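カタログの翻訳をしていて、白の名前だけで午前中が終わった。昼ごはんの前に愚痴を流します。長いのでミュート推奨。

仕事は、海外の家具や日用品のカタログを日本語にすること。寸法、素材、お手入れ方法、色名。給料の八割は「乾いた布で拭いてください」で稼いでいる。

で、問題は色名。なかでも白。

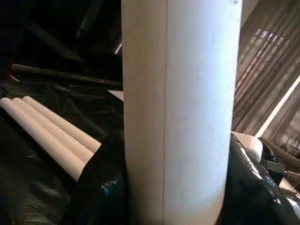
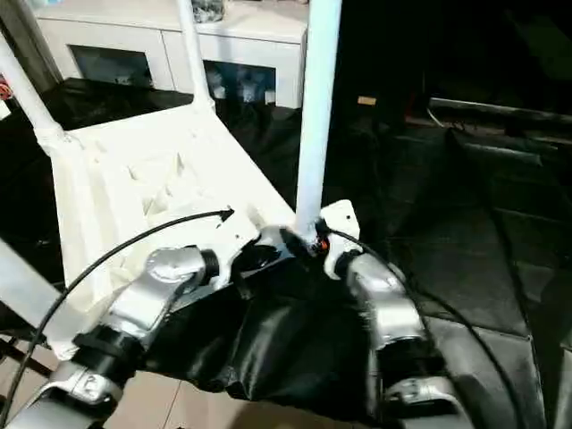 白い筒（一枚目）と白いプラスチックの椅子（二枚目）。

世間の人は白を「白」と呼んで暮らしている。うらやましい。

今回の依頼主はBirkettという家具と内装材の会社で、カタログに白が20色ある。20色。白だけで。赤は一色しかなくて、名前は「レッド」。

赤の担当者と白の担当者のあいだに予算の差を感じる。

白の名前を順番に見ていくと、最初はまだ正気なんです。スノー、ミルク、アイボリー。このへんは定訳みたいなものがあるから手が勝手に動く。

それがページをめくると「Second Thought」になる。二度目の考え。考え直し。白です。

「Polite Silence」。礼儀正しい沈黙。これも白。

「Aunt's Hallway」。おばの廊下。

おばの廊下は、どういう白なのか。うちのおばの廊下は茶色い。

訳注をつけたいけど、色見本の下に入る文字数は全角で八字まで。「おばの廊下」は五字なので入る。入ってしまう。

過去の翻訳者がどうしていたか調べようと旧版をもらったら、全部カタカナで「アンツホールウェイ」になっていた。九字。はみ出して隣の「ポライトサイレンス」とぶつかっている。沈黙が割り込まれている。

色名をカタカナにするか意味で訳すかは、この業界では目玉焼きに何をかけるか級の話題で、懇親会で始まるとデザートまで終わらない。

カタカナ派の言い分。色名は商品名だから触るな。注文のとき照合できないと困る。それはそう。

意味派の言い分。読んだ人が色を思い浮かべられない名前に何の意味があるのか。それもそう。

私は締切派です。

どっちでもいいから昨日のうちに決めてほしかった。

ちなみに日本語にも白の名前はたくさんある。卯の花色、胡粉色、乳白色、生成り、白練。じゃあこれを当てればいいじゃないかと言う人が必ずいて、だいたい発注側にいる。

やったことがあるんです、それを。駆け出しの頃、Wuderという会社の食器のカタログで。「Oat」を「生成り色」、「Chalk」を「胡粉色」にした。すごくきれいな訳だと思った。自分に酔っていた。

倉庫から電話が来た。「ゴフンイロってどれですか。五分でできるやつですか」

あの電話以来、納品前に必ず声に出して読むようにしている。「ごふんいろ」。たしかに五分でできそうではある。

卯の花色も危ない。卯の花と聞いて花を思い浮かべる人と、おからを思い浮かべる人がいる。私はおからのほうです。壁紙に使うと惣菜の匂いがしてくる。

この話を同業のアイテン・テキンさんにしたら、トルコ語側でも似たことが起きているらしい。彼女は同じBirkettのカタログを訳している。締切も同じ。つまり今、二人とも廊下にいる。

アイテンさん「うちは『おば』が二種類あるのよ。母方か父方か決めないと訳せない」

そうか。トルコ語には teyze と hala がある。白い廊下を所有しているのが母の姉妹なのか父の姉妹なのか、確定しないと壁が塗れない。

日本語だって、漢字で書くなら伯母か叔母か決めないといけない。親の姉か、妹か。ひらがなで逃げられる日本語、ずるいと言われた。ずるいです。ひらがなはそのためにある。

問い合わせを出しました。「Aunt's Hallway の Aunt は、父方ですか母方ですか。年上ですか年下ですか」。社会人になって何年も経って、こんなメールを丁寧語で書いている。

返事を待つあいだに麦茶を飲む。麦茶の色は麦茶色でいい。麦茶はえらい。

返事が来た。Birkettの色彩担当のライムテ・ヨギさんという人から。件名が「Re: Aunt」。

「お問い合わせありがとうございます。特定のおばは想定しておりません」

想定してなかった。

「ただ、強いて申し上げるなら、あまり会わないほうのおばです」

なるほど。急に見えてきた。スリッパが客用しか出ていない廊下だ。正月に一度だけ通るやつ。

アイテンさんに転送したら「halaだわ」と即答だった。彼女の家では父方のほうが疎遠らしい。全国のhalaの皆さんに謝ったほうがいい。

せっかくなので残りの質問もまとめて送ってみた。「Second Thought は、何を考え直したのでしょうか」

「最初はベージュにする予定でした」

制作の経緯だった。

「Polite Silence」も聞いた。「社内で見本を出したときの反応です」とのこと。この会社のカタログ、色名が議事録になっている。

そうなると他の名前も気になってくる。「Last Tuesday」がなくて本当によかった。あったら曜日まで背負うところだった。

「Borrowed Sugar」は隣人から借りた砂糖の白。「借りた砂糖」で五字。返したのかどうかはカタログには書いていない。

「Nosville」という白もある。これは地名ですかと聞いたら、地名のように聞こえる言葉だそうです。行けない町の白。これはカタカナで「ノスヴィル」とした。行けない町まで意味で訳す体力はない。

一応「ヴィ」か「ビ」かで二十分悩んだ。表記統一表には「ヴは使わない」とあり、同じ表の見出しに「ヴァリエーション」とある。

統一表が統一されていない件は、前にも書いた気がするけど何度でも書く。

ところで、名前はこれだけ違うのに、色見本のPDFを開くと正直どれも白い。

拡大しても白い。100パーセント表示でも白い。モニターを拭いたら少し白くなった。どれも等しく。

昼休みに窓際で紙の見本帳と見比べてみたら、ちゃんと違っていて悔しかった。「おばの廊下」はほんの少し緑に寄っている。「礼儀正しい沈黙」は灰色寄り。納得してしまった。

午後三時になって日が傾いたら全部クリーム色になった。私の午前中を返してほしい。

白って、置いた場所の都合をそのまま映す色で、単独で「これはこの白」と言える瞬間がほとんどない。隣に何があるか、何時か、電球が何色か。それに固定の名前をつけて売ろうというのだから、おばの一人も持ち出したくなるのかもしれない。

いいことを言った気がしたので夫に言ったら「白は白でしょ」と言われた。

この人は去年、トイレの壁を自分で補修して、隣と違う白で塗った人です。今も四角く残っている。毎日見ているはずなのに。

あの四角にも名前をつけてやりたい。「話を聞かない夫」。七字。入る。

話を戻すと、色名でいちばん楽だったのはPruthamという会社の仕事だった。色名が全部数字。白は185番と900番。以上。訳すところがない。

訳すところがないので、翻訳料も発生しなかった。

あのとき初めて、おばの廊下のありがたみを知った。当時はまだ出会っていなかったけど。

185番と900番は何が違うんですかと当時の担当者に聞いたら「715違います」と言われた。算数としては合っている。

夕方になってBirkettの日本側の窓口から連絡あり。「色名はやはり全てカタカナでお願いします」

はい。

「八字を超えるものは略して構いません」

アンツホールウェイを八字に。「アンツホールウエ」。おばの廊下が途中で終わっている。

「アンツ廊下」という案も出た。出したのは私です。却下されました。早かった。

最終的に「アンツホール」で決着。hallway が hall になったので、おばの家がだいぶ広くなった。舞踏会とか開けそう。あまり会わないほうのおばなのに。

蟻（アンツ）の広間だと思われる可能性については、窓口の人は何も言っていなかったし、私も言わなかった。これが礼儀正しい沈黙です。

ちなみにそっちは「ポライト」になりました。沈黙のほうが削られた。

「セカンドソート」は七字で無事通過。ただ日本語で「ソート」と聞くと並べ替えのほうを思い浮かべる人が多いと思う。二番目に並べ替えた白。もうそれでいい。

「ボロウドシュガー」は八字ぴったり。美しい。今日いちばんの仕事。

アイテンさんのほうは、halaで通ったそうです。字数制限もなし。「あなたのところは大変ね」とコーヒーの絵文字が来た。ずるいのはどっちだ。

リプで「オフホワイトで全部いけるのでは」と言ってくださった方、その案は社内で禁止語になっています。昔それで全部いった人がいたので。

「おばの廊下、壁紙として欲しい」という方も何人か。商品名で探すときは「アンツホール」でお願いします。くれぐれも「おば」で問い合わせないでください。窓口の人は経緯を知らないので。

あと「白練って何て読むの」という質問。「しろねり」です。声に出すと練り物っぽい。卯の花の隣に並べておくと夕飯になる。

納品しました。次の案件の資料がもう来ている。床材。開いたら最初のページが黒で、名前が「Midnight」「Ink」「Coal」と続いている。正気だ。助かる。

次のページ、「Uncle」。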